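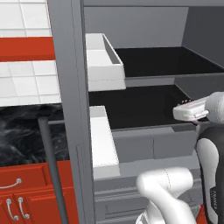

Ka-ming Liu wanted to know whether it ever got bored. The guide, who had been answering questions since nine, said it did not, and asked if there was anything else.

"What does it do when there's nothing to put away?"

"It waits."

Ka-ming wrote that down on the back of the programme. I had come with my sister, and she had already gone to look for the tea.

It was the August open day at Wirkalel, and they had set out chairs in the long room upstairs. On the big screen was the practice kitchen, the one that existed only in the computer. The arm spent its nights in there, the guide told us, opening and shutting drawers. It had done 1,418 since the last open day. They hoped for 2,000 before anyone let it near a real kitchen.

"And how many did it get right?" said a man near the door.

"Most of the later ones."

On the screen the white hand was over the lower drawer. Both drawers were open and there was nothing in either of them. I thought of my mother's flat in Nunevar Street, which I had been emptying since spring. I had left the kitchen until last. There was one drawer there that had string in it, and candle ends, and the keys to a house we sold when I was eleven. I had opened it and shut it again on every visit.

The guide pressed a key and the drawers were closed. She pressed it again and they were open.

"Can you make it start with them full?" I asked.

"Full of what?"

"Anything. String."

She thought about it. "String's difficult," she said. "We've got a cup and a block. Adeyemi in the other team is working on cloth."

"Not string."

"Not this year."

Ka-ming put his hand up again and asked if the drawers made a noise. They didn't. Sound was extra, and the arm had no use for it. He seemed disappointed. He said that at home he could tell which drawer his wife had opened from anywhere in the house, and a few people laughed, and the guide thanked us all for coming.

My sister was downstairs with two cups of tea and a biscuit in a napkin.

"Any good?" she said.

"It opens drawers."

"Is that all?"

"It's done more than I have."

She gave me the biscuit. We drank the tea standing up, and then we walked to the car. It was twenty past three. She asked if I wanted to go straight home, and I said we could stop at the flat first, if she had an hour, and if there were any boxes left in the boot.

There were two. She moved them on to the back seat to see how big they were.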